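打印本页 | 用电子邮件发送

第四节 厨房：纸巾架、白柜门和地面

前面三节把水电、窗帘和卧室都讲完了，终于轮到厨房啦。我是Mirta Espinoza，Stillilance这套房子里的东西大半是我自己装的，所以这一节我就照自己的做法写，啰嗦的地方请多包涵。你要是刚搬进来，纸巾架可能还躺在盒子里，先把4.1和4.2做了，后面的什么时候看都行。

4.1 开工前

1. 找出纸巾架的盒子，上面写着Samolo。里面应该有一根横杆、左右两个托臂、一小包螺丝，还有一张折得很小的纸样板。纸样板千万别扔！我第一次就是把它和泡沫一起丢了，后来拿尺子量了半天。

2. 准备十字螺丝刀、铅笔、美纹胶带和卷尺。电钻用不上，柜门里侧是软的，螺丝刀慢慢拧就能进去。

3. 选一扇门。我建议装在水槽旁边那扇下柜门的里侧，外面看不见，拿纸也顺手。抽屉面板不行，拉出来的时候会刮到。

4. 把这扇门后面的瓶瓶罐罐先挪走，放在台面上或者厨房外的地毯上都可以。漏过的清洁剂瓶子请垫个盆，地毯上的漂白印是洗不掉的（别问我怎么知道的）。

5. 拆下来的小零件放进一只碗里。螺丝掉进地毯绒里特别难找，光脚踩到更难受。

注意：柜门打开时不要往下压，也不要扶着它站起来。Tridora这个系列的铰链挺顺滑，可是经不起人的体重。

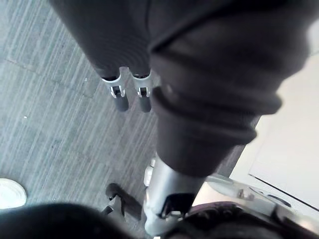 4.2 装纸巾架

1. 把纸样板贴在柜门里侧，上边对齐门的上沿往下49毫米的地方，四个角用美纹胶带粘住。

2. 检查两个托臂的孔位，中心间距是164毫米。如果你和我一样弄丢了样板，就按这个数画线。

3. 用铅笔尖在孔位上戳个小坑，撕掉样板。

4. 先装左边的托臂，螺丝拧到还能晃一点点就停。右边也一样。

5. 把横杆架上去试一下，看看平不平，再把所有螺丝拧紧。拧到头就好，别再加那半圈，柜门板里的螺纹一滑，就得换位置重来了。

6. 关门。慢慢关，听一听有没有碰到里面的层板。碰到的话，层板可以往后挪一格。

小心：螺丝一定要用盒子里配的那几颗。我见过有人换了长的，直接从门外面冒出尖来，那扇白门就这么毁了。

4.3 换纸巾卷

这一步简单得好像不值得写，但每次有朋友来住都会问我，那就写吧。

1. 捏住横杆右端往外轻轻一拉，杆子就松开了。

2. 新卷先在手里把封口那一张揭开，揭坏的碎边撕掉，不然挂上去以后总有一小条耷拉着，看着心烦。

3. 穿上横杆，纸头朝柜门那一面往下走。朝另一面也能用，只是单手撕的时候容易整卷跟着转。

4. 横杆推回去，听到“咔”一声。

我平时在Bermúdez买纸，他们家大卷差不多200张，粗细刚好。再粗的卷装上去门就关不严了，买之前请拿旧卷比一比。备用的放在最里面的高柜里，别和拖把放一起，会吸潮气。

另外，纸芯请压扁了再进回收袋。我知道这很琐碎，可是那个袋子真的很小！

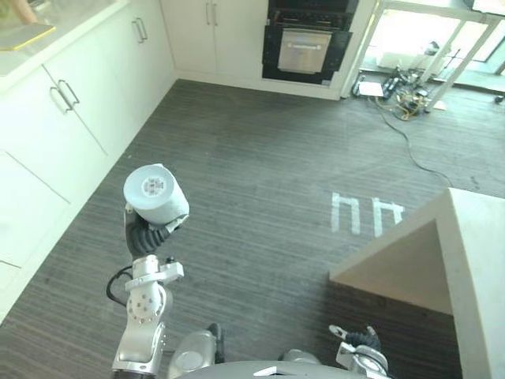
纸巾卷能不能直接立在台面上用？

可以先这么用着，选离水槽和灶台远一些的干燥位置就行，底下垫一只小碟子。沾过水的那一卷尽快用完，别再挂回柜门里。

4.4 擦白柜门

白柜门好看是好看，手印也是真的明显，尤其是拉手周围那一圈。我的办法是少量多次，做完饭顺手擦两下，比攒到月底再大扫除轻松多了。

1. 纸巾沾温水，拧到不滴水。

2. 从上往下擦门板，遇到拉手就绕过去。

3. 拉手单独擦：把纸巾折成细条，从杆子后面穿过去，两头捏住来回拉几下，像擦鞋那样。后面藏的油比正面多得多。

4. 门缝和抽屉缝用干纸巾的折角走一遍。

5. 最后拿一张干的把整面收一下水。

油渍比较顽固的时候，加一滴洗洁精，擦完再过一遍清水。钢丝球、去污粉和那种白色魔术海绵都请不要用，柜门会被磨出一块一块发亮的地方，白天侧着光看特别清楚。

切菜板洗完以后请竖起来晾干，再放回去。平放在台面上过夜，底下会留一圈水印，擦倒是能擦掉，就是得费点劲。

4.5 地面

厨房地面我一般是先干后湿。先把柜子脚下那条缝里的碎屑扫出来，然后从里往外拖，退着走，一直退到门口。顺序反过来的话，你就会被自己困在角落里等地干，我干过两回。

水槽前那块长垫子是1120毫米的，可以机洗，冷水，别烘干。洗之前拎到外面抖一抖。晾的时候搭在椅背上就好，铺在地毯上晾会把下面也弄潮。

溅出来的油要马上处理：先盖一张纸巾让它吸，等一会儿拿走，再用沾了洗洁精的纸巾擦，然后清水，然后擦干。直接上拖把只会把油抹得到处都是，之后走路打滑，连拖把也得洗。
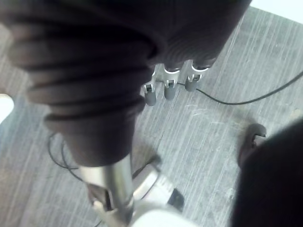
说到拖把，用完请把布头拆下来单独洗，杆子靠在阳台那面墙上。湿布头闷在柜子里，两天就有味道，我鼻子又特别灵，一进门就闻得出来。扫帚不用拆，拿干纸巾把缠在毛里的头发捋掉就行了。

地毯和厨房地面交界的地方容易积面包渣，吸尘器换扁嘴，沿着边走一趟。地毯上洒了汤水就用纸巾按，按住，换一张，再按，千万别来回搓，会起毛。颜色深的东西（红酒啦，番茄酱啦）按干以后点一点冷水，接着按，耐心一些。

4.6 每隔一阵子看一眼

纸巾架的螺丝用久了会松，我是每年九月连同全屋的铰链一起紧一遍。你住的期间要是发现横杆歪了，自己拧半圈就行，拧不住了再给我写信。柜门对不齐，先看看铰链上是不是夹了东西，别急着调螺丝。

第五节讲洗衣机，那台机器脾气比较多，请留点时间慢慢看。

读者留言

小满妈：照着4.2装好了，49毫米那个数很准，就是我家层板得往后挪两格才关得上门。

阿拓：拉手后面穿纸条那招太好用了！擦出来一层黄的，吓我一跳。

林边：纸头朝里朝外我和室友吵了好久，现在按你写的来，暂时和平。

Mirta Espinoza 回复 小满妈：两格也没问题，只要层板钉四个都插到底就行。

老顾：魔术海绵那段看晚了，已经磨花一块。有什么补救办法吗？

Mirta Espinoza 回复 老顾：磨掉的光泽我也没找到能恢复的办法，只能以后换门板了，抱歉呀。

最后更新：6/27/22 | 联系我们 | © Stillilance 保留所有权利 | 返回顶部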